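Grout colour for a laundry splashback – help me decide before August!

asabe_nwosu
Hello all, long-time reader and first-time poster, so please be gentle. We're finally doing the laundry and I've fallen head over heels for the Drollora hexagons in the grey-green (the matte ones, with the slightly wobbly edge). I have enough for the whole run behind the trough, and the tiler is coming in August. My trouble is the grout. My husband likes white, my sister says charcoal, and I've been staring at sample sticks until they all look the same colour. What would you do?
Asabe

tealcupboard
Oh, lovely choice! We have Drollora in our ensuite and I still pat it on the way past. I'd go a mid grey, a shade lighter than the tile, so you get a bit of the honeycomb without it shouting at you. White looks gorgeous for the first while, and then you're in there with a toothbrush every school holidays.

Gearóid Ó Flaithearta
I'll have to disagree with teal there, in a friendly way. White is fine if you seal it properly and wipe it down now and then. Ours is four years old, behind a stove no less, and I'd put it up against anybody's grey. The bigger question for me is joint width. With a wobbly edge you'll want more than 2 mm or the hexagons will fight each other across the wall and you'll see it every time you do a load. Ask your tiler to lay a few out dry on the floor first.

asabe_nwosu
Thank you both! Gearóid, what did you seal yours with? And does sealing change the colour at all?

Gearóid Ó Flaithearta
Ukau, the water-based one. No change that I could see, though I did a test patch behind the fridge and let it dry overnight, as my wife doesn't trust me (fair enough).

mrs_pelican
I used Ukau on a dark grout and it went blotchy, so I wouldn't promise anyone there's no change. Mine may have gone on too thick, mind you. Bozsik have a grout that's meant to need no sealing, and the lady at the tile shop swears by it – dearer, though. I paid $40 a bag, and we needed two.

tealcupboard
I'd still rather not seal anything, but I'm lazy and I own it, haha. Asabe, is the rest of the room warm or cool? Cream walls with a cold grey grout can look a bit sad in the evening.

asabe_nwosu
Warm white walls, and a Stedevitz benchtop in a honey oak look. We blew $400 over budget on that benchtop, so the grout had better behave itself! I think you've talked me into a warm mid grey. I'll get the tiler to lay some out dry as Gearóid says, and I'll report back once it's up. My husband is still holding out for white, bless him.
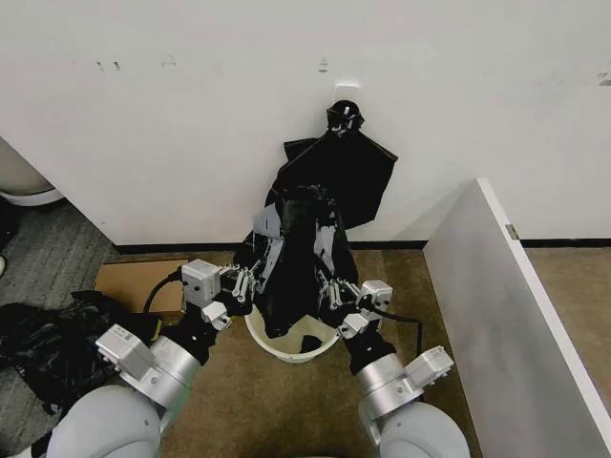

Black bag and the cream bucket, by the white wall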